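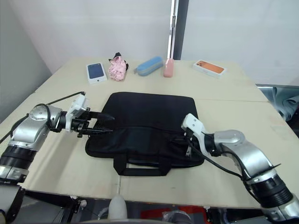 Gallery: Packing the Laptop Bag
Bastos Center for Office and Home Organization

The Bastos Center runs a February program on everyday packing. The program is offered to clerical staff, students and members of the public who carry a computer between home and work, and it is now in its second year. This month's unit deals with a single piece of luggage, the plain black laptop bag, and with the small belongings that tend to travel alongside it.

The unit was prepared by Edileuza Rezende and Arlindo Leite, with teaching notes revised by Gleice Furtado. It lasts 90 minutes and is open to groups of up to 8 participants. Registration is handled by the front office on the ground floor of the Sadik Building, where printed copies of the notes may also be collected.

The working surface

The Center recommends a light, clear tabletop for all packing exercises. Dark fabric is easy to see against a pale surface, and so are the small articles that are often left behind, such as keys, adapters and memory cards. The bag is placed in the middle of the table and laid flat. Everything else is kept in a row along the far edge until it is wanted.

Participants are asked to open the bag fully before putting anything into it. Pockets should be checked by hand, including those that are seldom used. Receipts and loose coins are set aside in a tray and returned to their owner at the end of the session.
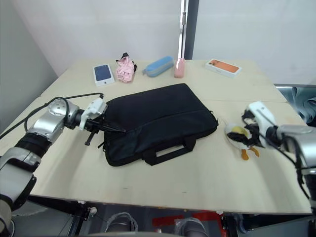 The black laptop bag, with a plush penguin beside it and a pink item, a light blue pencil case and two phone boxes farther back.

Small articles and where they go

A laptop bag is usually bought for the computer alone and soon becomes a bag for everything. The teaching notes divide the remaining articles by shape and hardness. Flat items go against the back panel. Pencil cases are best laid lengthwise in the outer pocket, with the zipper closed and facing up. Drinking bottles should be carried separately whenever possible. If a bottle must go into the bag, it should be empty.

Boxes call for some judgment. A phone box takes up as much room as a thick paperback, and many people keep one in the bag for months after the phone has been unpacked. The notes advise storing such boxes at home together with the warranty papers. Kátia Barros, who leads the Tuesday group, allows an exception for anyone returning a phone to the store on the same day.

Soft toys and keepsakes are welcome in the exercise. They weigh little and can be placed last, in whatever space remains at the top. Participants with young children have told us that this is the part of the unit they use most.

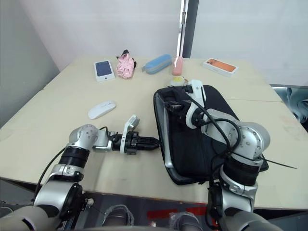
A computer mouse should be packed with its underside against a soft layer, away from the screen side of the laptop. A wireless mouse is switched off first, and a corded one has its cord folded twice and held with a fabric tie. The cord should not be wound around the mouse itself, as this strains the point where the two meet.

Closing the bag is treated as a separate step. The flap or zipper is brought together without force, and any strap is fastened afterward. If the fabric pulls at the corners, something must come out. Handles are then checked at the seams, and the bag is lifted once from the table before it is carried away.

Further information

The packing program is supported by an annual grant of 2,000 dollars from the Fareck Fund for Adult Learning, which covers printed materials and the use of the room. The next unit, on the overnight bag, will be taught by Zuleica Teixeira in cooperation with the Kudatura Community Library. Places are limited, and those who have completed at least one unit will be given priority.

Requests to reproduce the pictures in this gallery should be made in writing to the front office. Please allow 6 working days for a reply.

Page last updated: 17 February 2020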